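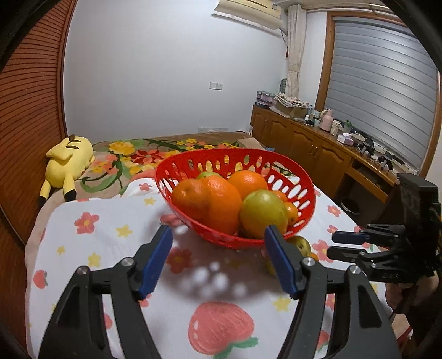 Berwyn Penry asked why the fruit in this house never makes it to the kitchen. The kitchen is being painted, so for now the bedroom gets the overflow. Thread on how that's going.

---

**2/** The red plastic basket with the holes is the one I'd keep if I could only keep one. Air gets in all around the sides. A solid bowl gave me a soft orange at the bottom every week in December.

---

**3/** Big oranges go in first. The tangerine goes against the wall of the basket, where I can reach it without moving anything else. Green citrus fills whatever is left.

---

**4/** Sorting on the bed works fine. It's the biggest flat surface I have right now. The strawberry sheet is due for the wash anyway and the quilt stays pushed back toward the headboard. Pikachu can stay on the quilt.

---

**5/** Small fruit rolls. Put the basket down first, then empty the bag next to it slowly. I did it the other way last week and found a tangerine behind the wardrobe.

---

**6/** Meinir Parri says to wipe citrus with a dry cloth and not wash it until you eat it. I've been doing that for 13 days. No mold so far.

---

**7/** Anything with a soft spot gets eaten that day or juiced. I don't put it back with the others.

---

**8/** Someone asked about keeping it in the fridge. Mine is a small Gasska and the shelves are full of jars from the kitchen cupboards. When the paint is done, half the oranges will go in the bottom drawer.

---

**9/** Painting update: the first coat is on and the second goes on Saturday. Iestyn Pumphrey is lending me the long roller.

---

**10/** Basket moves to the top of the dresser tonight so I can sleep. If you have a good use for a lot of orange peel, leave it below. I already make tea with it.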